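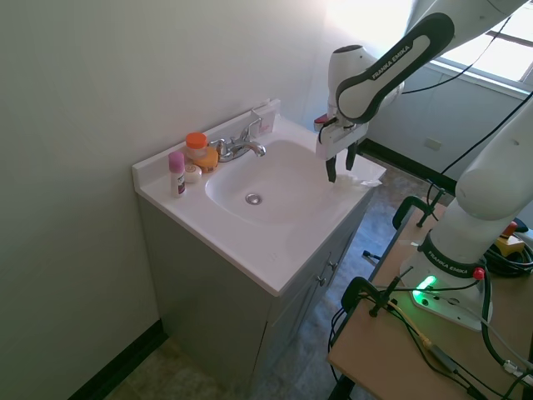
Figure 4. Arm mounted on its table at the right of the sink, green light on at the base.

Katum Guide > Setting Up > Bathroom Station > House Rules for Wet Areas

4.3 Before you run the arm at the sink

I wrote this section after the Rodstead build, then rewrote most of it when we put the second station together at Haltstead, so if you have the old printout please toss it. This version is good from 1st February. It covers the vanity station only. The kitchen one has its own rules and they aren't the same (the counter is higher, for one thing, and you can walk all the way around it).

You'll want section 3 done first, with the arm bolted down and the Katum software talking to it. Set aside 30 minutes for your first time through. After that it goes a lot quicker, I promise!

Setting the table and base

1. Push the robot table up to the open end of the vanity, the end away from the wall. The arm should come in over the counter from the side, leaving the cabinet doors free to open.

2. Clamp the tabletop gear down. We use black C-clamps on the table edge, with one placed farther back than the other. Tighten by hand, give the base a good shove, then tighten again. If anything shifts when you shove it, stop and go back to section 3.

3. Run your cables on the table side. A loop hanging off the front edge of the table is okay with me as long as it can't reach the floor where people walk, and can't reach the sink no matter which way somebody tugs it.

4. Put the stop button on the table where you can hit it without leaning across the arm. Try it with your eyes on the gripper. If you have to look down to find it, move it.

CAUTION: Never set the stop button on the vanity counter. I know it's tempting, it's right there. It gets bumped and splashed, and one day it's going to end up in the basin.

5. Power up and wait for the base light to settle before you touch anything else. Colors and what they mean are in the arm maker's own manual, and you should go by that one, not by my memory.

Getting the counter ready 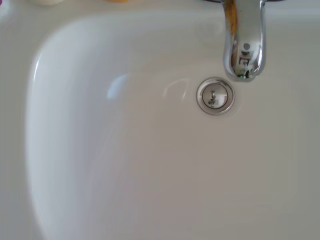 Basin checks come next, and I do them from the wrist camera view before I do them with my own eyes. It's a habit I picked up from the Doucet checklist and I've never dropped it. What you want is a bowl with nothing in it, all the way down. Then look at the metal, which is where the trouble hides: the spout and the stopper cap both act like little mirrors, and you can get a tiny picture of the room bent around the end of the spout and a dark hook of a shape sitting right in the middle of the cap. A person shrugs that off. Software may decide there's an object on the drain and send the fingers down after it. So if you see a dark mark on the cap, go look at the real thing, and if the real thing is clean, add the drain to your "do not touch" zone (section 5.1) before you run.

6. Shut the faucet off fully and leave it off. Dry runs only until you've passed every step on this page. Wet runs need the splash cover and a second person, no exceptions.

7. Set out your toiletries on the wall side of the basin, away from where the arm comes in. Keep tall, skinny things upright and don't let anything hang over the edge of the counter.

8. Check every lid. Closed, screwed down, caps on. If a jar gets knocked over with its lid on, you pick it up and carry on. With the lid off you'll be wiping down the bench for the rest of the morning, and cream inside a gripper finger is no fun to get out.

9. Put the cloth on the counter at the rim, on the arm side. Crumple it a little so there's something to pinch. I was fussy about folding it at first and it made for worse pickups, since a flat cloth gives the fingers nothing to close on.

NOTE: Paper cards and folded leaflets are allowed on the counter, but lean them against the backsplash. A card lying flat near the rim can slide in under the cloth, and then you're picking up two things.

First move

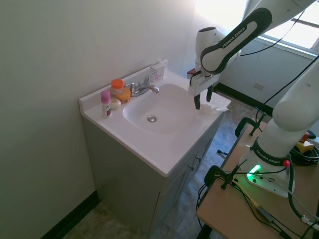 Figure 5. Fingers over the cloth at the basin rim, toiletries kept to the far side.

10. Bring the arm over the counter in slow mode. Fingers pointed down, wrist well clear of the faucet lever. Watch the lever more than the spout on the way in! It sticks up, and it's easy to forget about when you're staring at the gripper.

11. Stop above the cloth and hold. Take your hand off the controls and count to five. If the arm sags or hums louder than usual, back it out the way it came and log it.

12. Step to the side and check the gap between the fingers and the rim from a low angle. Strong daylight from a window can wash out part of the room camera's view, so don't trust the screen for this one. Pull a shade if you've got one.

13. Close, lift, hold, put the cloth back down. Once is enough for a pass.

CAUTION: Hands stay out of the basin any time the arm is powered. That goes for straightening the cloth, too. Press stop, reach in, get your hand out, then release.

Writing it down

Each pass gets a line in the station log, and so does each fail. The Rodstead log had 1,378 lines last I looked, and 317 of those were stops somebody chose to make. I like that number. Pressing stop when you're unsure is good practice and you won't get any grief for it from me.

In your line, put the station name, who was at the stop button, what was on the counter, and whether the shade was up or down. If you skipped a step, say which.

Reusing a layout from an earlier day? Run steps 6 through 12 again anyway. Things on a counter wander. For moving the whole station to another room, go to section 4.4.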